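4. Following the Standoff from Home

4.1 Why we looked at ordinary days

Most studies of budget standoffs are built from what happens in the chamber. Roll calls are public, speeches are on the record, and amendments can be lined up next to each other and compared word by word. We used all of that in Section 3, and we are glad it exists. But when the Hemwood city council and its mayor fell out over the flood repair fund in January, the part that caught our attention was going on somewhere else, in kitchens and parked cars and in the line at the pharmacy. People who had never watched a council meeting could tell us who was blocking whom. Some of them had the details wrong, and the ways in which they had them wrong were wonderfully consistent.

So this section turns to the diaries. We asked 183 adults in Hemwood and the neighboring town of Trunevel to keep a short daily record for nine weeks, starting before the first vote on the fund and running past the last one. Trunevel was covered by the same regional news and had storm damage of its own, but its council passed a repair budget with very little noise. Having both towns in the study was the best decision we made. It let us see what people say about local government when there is a fight on, and what their neighbors a short drive away say when there isn't one.

4.2 The diary

Each evening, participants got a message through the Xia diary app with the same few prompts. Had they come across anything about local government that day? If so, where did it come from, and what did they take it to be saying? The last prompt was open and simply asked if there was anything they wanted to add. We worried that this one would be skipped. It was the prompt people loved. Several wrote long, funny, angry entries there after leaving everything above it blank.

We also asked what people had been doing when the news reached them. Gijs Michiels argued for this question from the start, and he was right to push for it. Survey questions on news use tend to picture somebody sitting down to read or watch. Our participants were stirring a pot, driving a child to practice, busy with their clothes (Figure 2), or waiting for a dentist. The news came in on top of something else, and often only a piece of it came in. A man in Hemwood wrote that he had caught "mayor," "refuses," and "levee" over the sound of his electric razor and had built the rest of the story himself. His version had the mayor refusing to fix the levee. The actual report was that the mayor refused to take the levee money out of the road budget, as a majority of the council wanted. 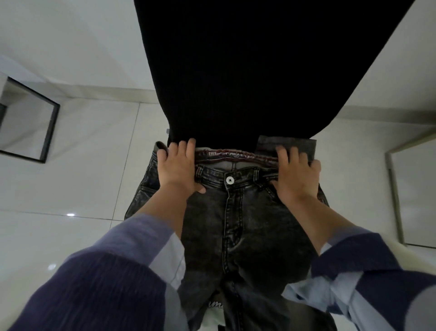
Entries like his made us rethink the coding plan. Our first version treated each entry as either accurate or inaccurate when set against the council minutes, and it threw away almost everything interesting. Zohreh Kiani then went back through a batch of 100 entries and sorted them by hand, without any categories in mind, reading for the shape of the account each person gave. Her sorting became the basis of the final scheme, which we entered and checked in Trosa. Two of us coded every entry separately and met to talk through the ones where we differed. Those meetings ran long, and we would happily do them all over again.

4.3 What people thought the fight was about

On paper, the Hemwood dispute was about where the money would come from. Both sides wanted the levee repaired. Both sides accepted the engineer's estimate. The council majority wanted to pay for the work by delaying road projects, and the mayor wanted to borrow. The minority on the council switched its position twice, first toward the mayor and then back again, and that kept the whole thing alive well after it might have been settled.

Very few diary entries put it that way. The most common account, by a wide margin, was that one side wanted the repair and the other side was against it. Which side was which depended heavily on where the writer lived. People near the river tended to say the mayor was stalling. People in the hill neighborhoods, where the delayed road projects were, tended to say the council was picking on them and using the levee as cover. We had expected party to do most of the work here, and it did some, but street did more. Two Republicans living on opposite sides of the rail line could give accounts that had almost nothing in common, and either one might match the account of the Democrat next door.

We find this exciting for what it says about local conflict. A good deal of recent writing holds that town politics has been swallowed whole by national politics, so that a quarrel about a storm drain is really a quarrel about Washington. Some of our entries do read like that. One participant rarely got through a week without comparing the mayor to a member of Congress. Yet most people seemed to start from the ground outside their own door – what floods, what gets plowed, which corner has had the same pothole for years – and to work outward from there.

4.4 Where the accounts came from

Only a small part of what people wrote down came straight from a news outlet. Far more came by way of another person, and the other person was often named in the entry by what they were to the writer: my sister, the guy at the tire place, a mom from swimming. We had a code for "social media" and another for "conversation," and we soon found the line between them hard to hold. A cousin would post a link, the participant would not open it, and then the two of them would talk about it on the phone that night. What had been passed along by then was the cousin's opinion of a headline.

It would be easy to be gloomy about this. We came away feeling the opposite. People were choosy about whom they believed, and they were able to tell us why in plain terms. One woman in Hemwood trusted her brother-in-law on anything to do with roads, as he had worked for the county, and trusted him on nothing else at all. Another wrote that her neighbor was always wrong about the vote count but always right about when the meeting would be. These are careful judgments, made quickly, by people with other things to do.

The Trunevel diaries make a lovely contrast. There the flood budget passed in one evening and then dropped out of the entries nearly at once. Participants in Trunevel kept on writing about local government, but they wrote about trash pickup, a new crosswalk, and the hours at the library. When the Hemwood standoff was at its loudest, a number of Trunevel residents wrote about that instead of about their own town. A few could describe the Hemwood mayor's position better than they could name anyone on their own council. A fight travels, and the quiet passing of a sensible budget hardly gets across the street.

4.5 After the deal

The standoff ended in a compromise that split the cost between borrowing and a shorter delay to the road work. We had planned six follow-up interviews in Hemwood, chosen to cover both the river side and the hill side, and we held them soon after the final vote. All of the people we spoke with knew there had been a deal. None of them described its terms in full, although one came very close and was delighted when we told her so.

What they did remember, in fine detail, was how the leaders had behaved. They could recall who had raised his voice, who had left the room, and who had said sorry to whom in the parking lot afterward. We first took this as a sign that personality had pushed out substance. Reading the interviews again next to the diaries, we now think that is too quick. Several participants were using behavior as a clue to something they cared about a great deal, namely whether these same people could be counted on the next time the river came up. A shouting match told them something about that. The split between borrowing and road money told them rather less.

There are limits here that we want to be plain about. Keeping a diary about local government surely makes a person notice more of it, and some participants told us as much. The people who stayed with us for the full period were, on the whole, older than those who dropped out. Hemwood also has a local radio station that still sends a reporter to every council meeting, and many towns of its size have nothing like that. We would love to see the same design tried in a place without one. Section 5 returns to the council members themselves and sets their own accounts of the dispute beside the ones their constituents gave us.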